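January, by Ursina Ammann, Building Support
Last updated: January, 4:40 p.m.

Ticket 66: White film on dishes, Wieczorek House, shared kitchen
Status: Resolved, monitoring
Priority: Normal
Reported by: Resident services desk
Assigned to: Gijs Wuyts
Equipment: Torkier undercounter dishwasher; Sultov water softener

Original report

Residents of Wieczorek House report that glasses and plates come out of the shared kitchen dishwasher with a cloudy white coating. The coating is rough to the touch when dry. Residents also report that the lower rack is sometimes still gritty at the end of the normal cycle. Several have started to wash their items by hand, and the sink is often full at dinner time. The desk has been told that the problem began after the holiday closing, but has no record to confirm this.

The desk asks Building Support to inspect the dishwasher and advise whether it should be replaced.

Entry 1, Ursina Ammann

Ticket accepted. The dishwasher is outside the original warranty period and is covered by the Nadness maintenance agreement for labor only. Parts are charged to the house budget. Replacement will not be considered until the water supply and the softener have been checked.

The desk has been asked to post a notice with the following temporary instructions: use the normal cycle only, do not add extra detergent, and leave the machine door closed until the end light comes on.

Entry 2, Gijs Wuyts

First visit. Filter removed and inspected. It held food scraps, two fruit stickers and part of a paper label. The filter was cleaned under running water and put back. The lock ring had not been fully turned before my visit, and unfiltered water could pass around the edge of the mesh. This would account for the grit on the lower rack.

Upper spray arm: several holes narrowed by scale. Cleared with a wooden pick and rinsed. Lower spray arm: clear, turns freely.

Rinse aid reservoir was empty. Refilled. The dosage dial was at its lowest position and has been moved to the middle.

Ran one normal cycle with clean test glasses. The grit is gone. The white film is still present, although lighter than on the glasses shown to me by the desk. A drop of white vinegar removed the film from one glass right away, so I am treating it as mineral scale and not as etching. Glass that has been etched cannot be restored, and residents may still have a few items in that condition.

Entry 3, Gijs Wuyts

Same visit. Water tested with strips at two points. The untreated supply at the utility sink reads 16 grains per gallon. The kitchen cold tap, downstream of the softener, gives nearly the same reading. The softener is therefore passing hard water.

Softener display is lit and shows no fault code. Hardness setting is 13, which is lower than the measured supply. The clock on the unit was wrong by several hours, so regeneration has been running in the early evening, when water use in the building is high. During regeneration the unit sends untreated water to the taps. This is a contributing cause and will be corrected, but it would not explain a hard reading at all times of day.

Opened the salt tank. The salt looks full from above. Pushed a broom handle into it and met a hard crust with an open space underneath. This is a salt bridge. Water in the lower part of the tank was not reaching the salt, and the resin was not being recharged.

Entry 4, Ursina Ammann

Noted. Please proceed with clearing the bridge. The desk has asked whether the water is safe to drink. Response sent: hard water is not a health concern and residents do not need to take any action. Residents who follow a low-sodium diet may continue to use the tap marked "untreated" in the utility room, as before.

Entry 5, Gijs Wuyts

Second visit. Work completed:

- Softener placed in bypass.
- Salt bridge broken up from the top and loose pieces removed. The salt below was damp and packed and was also taken out.
- Tank rinsed and wiped. Brine float moved by hand and found to be free.
- Injector screen removed, cleaned and refitted.
- Tank refilled with pellet salt to just over the halfway line. The tank should not be filled to the top again. Overfilling in a humid room is a common cause of bridging.
- Hardness setting changed from 13 to 16.
- Clock corrected. Regeneration time set to 2:00 a.m.
- Bypass closed and manual regeneration started.

Regeneration completed without a fault. Kitchen cold tap run for several minutes before retesting. The strip now reads soft.

Entry 6, Gijs Wuyts

Descaled the dishwasher with the citric acid powder listed in the Torkier manual. Machine was empty except for the powder. After the hot cycle, the inside of the door and the heating area were visibly cleaner. Ran a second cycle with test glasses and normal detergent. No film on any of the test glasses when held up to the light.

One correction to the kitchen notice: it tells residents to use the short cycle, which lasts 30 minutes, for all loads. The short cycle is meant for lightly soiled items and does not dissolve a pressed detergent tablet well. Please amend the notice.

Entry 7, Ursina Ammann

Notice amended. The new text reads:

"Please scrape plates before loading. Use the normal cycle for everyday loads. The short cycle is for glasses and lightly used items only, with powder detergent. Wooden items, sharp knives and nonstick pans should be washed by hand. If the rinse aid light is on, tell the desk."

The desk asked for guidance on spatulas, whisks and other cooking tools, which residents often lay flat on the upper rack. Long handles can stop the spray arm from turning. Cooking tools should go along the side of the rack, or be washed by hand. They should be fully dry before they are put back in the utensil holder, and the holder itself should be emptied and wiped out as part of the regular kitchen cleaning.
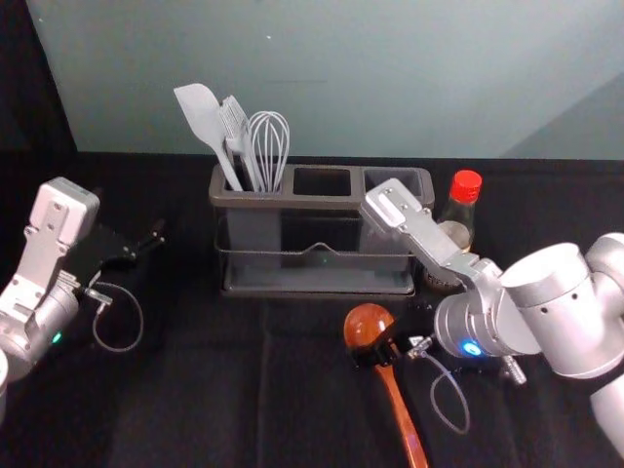
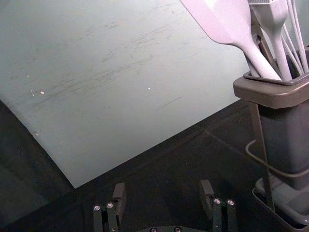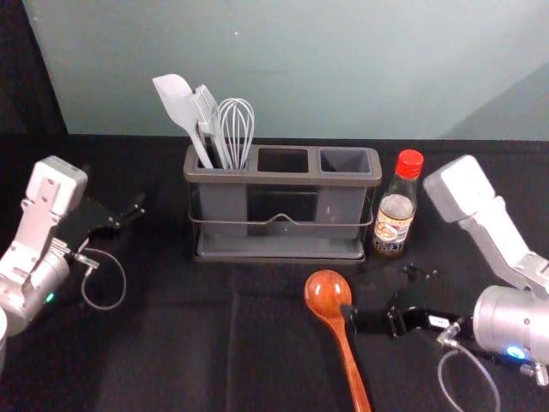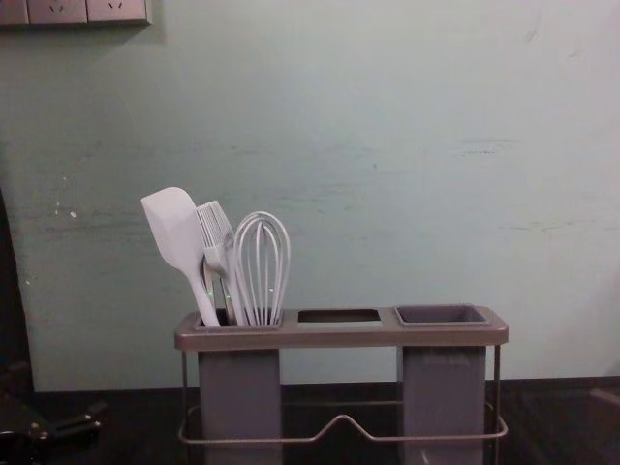

Utensil holder.

Entry 8, Ursina Ammann

The desk reports no further complaints about film or grit. Replacement of the dishwasher is not recommended at this time. The salt level and softener clock have been added to the monthly check for Wieczorek House, and the salt is to be probed with a handle at each check. Residents with glasses that remain cloudy after soaking in vinegar should be told that the damage is permanent.

Ticket moved to monitoring. It will close automatically if no new report is received. New reports should be added to this ticket while it is open.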